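Forums > Workshop Floor > Grippers and End Effectors
Filed under: faults, jams, near misses

**duritz_dan**
Right, cloth people, I need a hand. We've got a Mamix handheld gripper on towel folding and it's started stalling. The fingers close, the motor hums, then it throws error 83 and sits there. Eleven times this week! I've swapped the battery, redone the calibration and sworn at it a fair bit. Rigid parts are fine – blocks, cups, whatever you like. It only does it on towels.

**Wolfram Reinholz**
Sounds like a worn finger drive to me. Ours went at 2,000 cycles and did exactly that. Order the part and save yourself a week.

**mnakajima**
I'd hold off on the drive, Wolfram. If it was worn it'd slip on the cups too, surely? Dan, does the cloth ever get down inside the body? We had fluff wrapped round a shaft on the old Dreßler unit and it looked just like this.

**Wolfram Reinholz**
Fluff doesn't stall a motor that size. I've cleaned plenty of them.

**duritz_dan**
Not fluff, Mitsuko, but have a look at where the towel ends up. I'm getting nervous about people reaching in to pull it free, too.

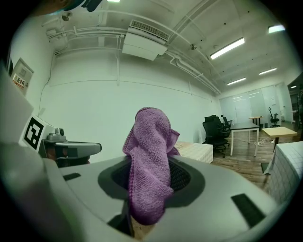 Purple microfibre towel down in the opening, black mesh round it.

**mnakajima**
Oh, I really don't like that. Please take the power off before anyone's fingers go near it! Error clears on ours and it tries to close again straight away, which gave me a proper fright in December.

**Wolfram Reinholz**
Agreed on the power. I'd still check the drive while you've got it open – a new one from Drudetti was 239 last time I bought one.

**duritz_dan**
Battery's out and there's a note taped on it. Cover comes off tomorrow, will report back.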